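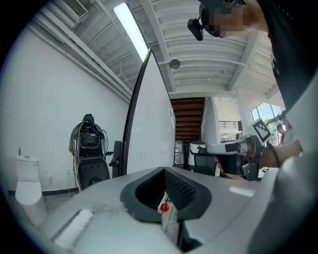 Grippers on in the practice room at Plokholm.

I cleaned office restrooms for Plokholm for a good many years before my knees moved me to training, so when people ask me whether the robots are coming for the cleaners, I tend to answer at more length than they wanted. What has changed so far is that some of my old crew now spend their shifts with a gripper in each hand and a camera on their forehead, cleaning so that a machine can learn from it later. Elikem Agyeman says it's easier on the back than nights were, though harder on the patience, and I believe her on both counts. You try wiping under a rim with two plastic jaws!

The company wants 4000 recordings by March. I have no quarrel with the number. My quarrel is with what the people making them are called, and that is "operators," on an operator's pay, as if anybody off the street could do it.

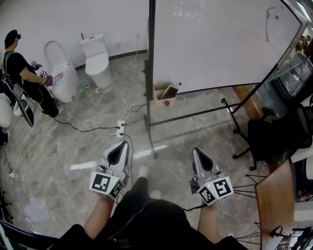 Wojciech Bednarek knows which way to work around a bowl so you never drag the dirty side over the clean one, and he knows it in his wrists — he couldn't write it down for you if you gave him all afternoon. That knowledge is what Plokholm is buying now, and it's paying the same rate it paid for a mopped floor.

I'm not against the machines. I'd have handed one my worst stalls gladly, and told it good luck. But I would like the people who teach them to be paid as teachers, and to have it in writing what work they'll be offered once the recording is done. Nele Dierckx in the front office tells me that's being looked at. I've asked her twice since, and I'll be asking again.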